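Accueil Sites Sécurité Méthodes Documents Contact

Documents > Sécurité machines > Inspections > Pallico, postes à deux bras

LISTE DE CONTRÔLE COMMENTÉE — POSTES À DEUX BRAS, ATELIER PALLICO

Date de l'inspection : 2021-11-22
Inspectrice : Alina Hodoroagă, service prévention Morkameo
Périmètre : postes de manipulation d'articles souples et de petits conditionnements, ligne Cilero
Cotation : C (conforme), R (conforme avec réserve), NC (non conforme), SO (sans objet)

1. Documentation

1.1 Analyse de risques à jour : R. La version affichée date de mai et ne mentionne pas la tâche de reprise manuelle, confiée depuis aux opérateurs de tri.
1.2 Notice en français accessible au poste : C.
1.3 Registre des arrêts : NC. Les arrêts de courte durée ne sont pas consignés. Le journal Cao en compte 114 sur la période examinée, le registre papier 40. L'écart provient des redémarrages effectués directement par l'opérateur, sans appel à la maintenance.

2. Énergies et arrêts

2.1 Arrêt d'urgence accessible depuis la position de travail : C.
2.2 Essai de l'arrêt d'urgence, bras en mouvement : C. Pas de redémarrage au réarmement seul.
2.3 Consignation électrique : R. Le cadenas est commun à l'équipe. Prévoir un cadenas nominatif par personne habilitée.
2.4 Comportement des pinces en perte d'énergie : C. L'article saisi est maintenu. La procédure de dégagement manuel est connue des deux opérateurs interrogés.

3. Bras, pinces et câbles

3.1 Fixation des embases sur le rail : C. Serrage contrôlé à la clé, repères de peinture à refaire.
3.2 Cheminement des câbles le long des bras : R. Les boucles libres doivent rester hors de portée des sangles et des anses. Ajouter ce point au contrôle de prise de poste.
3.3 Cartes électroniques en pied de bras : R. Protection contre les chutes d'objets à étudier avec le fournisseur.
3.4 État des doigts de pince : C. Remplacement selon le plan de maintenance.

Commentaire. Les articles à sangles concentrent l'essentiel des interventions humaines sur ce type de poste. Un boîtier rigide se saisit ou ne se saisit pas ; une sangle peut se prendre entre deux doigts de pince et rester tendue après l'arrêt. L'opérateur qui la libère doit savoir que le bras peut se détendre de quelques centimètres. Ce cas ne figure pas dans la formation initiale et a été ajouté à la fiche de poste pendant la visite.
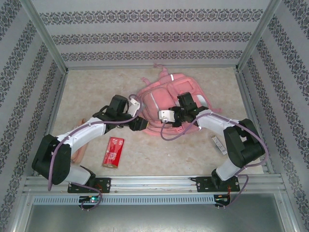

La même fiche précise désormais l'ordre des gestes : arrêt, attente de l'immobilité complète, dégagement de la pince la plus proche, puis de la seconde. Les opérateurs ont demandé que la consigne soit affichée à hauteur des yeux. Demande retenue.

4. Zone de travail

4.1 Surface de dépose propre et non glissante : C.
4.2 Nombre d'articles présents simultanément : R. Aucun maximum n'est écrit. Chaque équipe applique le sien.
4.3 Accès par l'avant pendant le cycle : NC. La réduction de vitesse est active mais son seuil peut être modifié sans mot de passe. À corriger avant la prochaine campagne.
4.4 Éclairage : C.

5. Organisation et charge de travail

5.1 Affectation : R. Une personne surveille jusqu'à 30 minutes sans rotation. Les opérateurs signalent une fatigue visuelle en fin de séquence et une baisse d'attention quand le poste fonctionne sans incident.
5.2 Port de charges : C. La manutention répétitive a diminué. Les gestes restants sont moins nombreux et plus contraints : bras tendus, buste penché au-dessus du rail. Étude posturale à programmer.
5.3 Compétences : R. Le tri manuel ne demandait pas de lecture de codes défaut. Deux personnes sur cinq ont suivi le module correspondant.
5.4 Autorité d'arrêt : C. Tout opérateur peut arrêter le poste sans justification préalable. Ce point a été vérifié en entretien individuel — réponses concordantes.
5.5 Entretien avec le chef d'équipe : l'objectif de cadence est suivi par poste et non par personne. À maintenir.

6. Actions

Action 229-A : verrouiller le seuil de vitesse (4.3). Responsable : automatisme. Priorité 1.
Action 229-B : consigner tous les arrêts, export Cao accepté (1.3). Responsable : production. Priorité 1.
Action 229-C : compléter l'analyse de risques, reprise manuelle et sangles (1.1). Responsable : prévention. Priorité 2.
Action 229-D : former les trois opérateurs restants (5.3). Responsable : ressources humaines. Priorité 2.
Action 229-E : cadenas nominatifs (2.3). Responsable : maintenance. Priorité 2.

Avis : maintien en service sous réserve de la levée des actions de priorité 1. Contre-visite à la demande du site.

Documents récents
Consignation des énergies, mode opératoire
Fiche de poste Cilero, reprise manuelle
Module codes défaut, support opérateur
Étude posturale, formulaire de demande
Registre des arrêts, modèle vierge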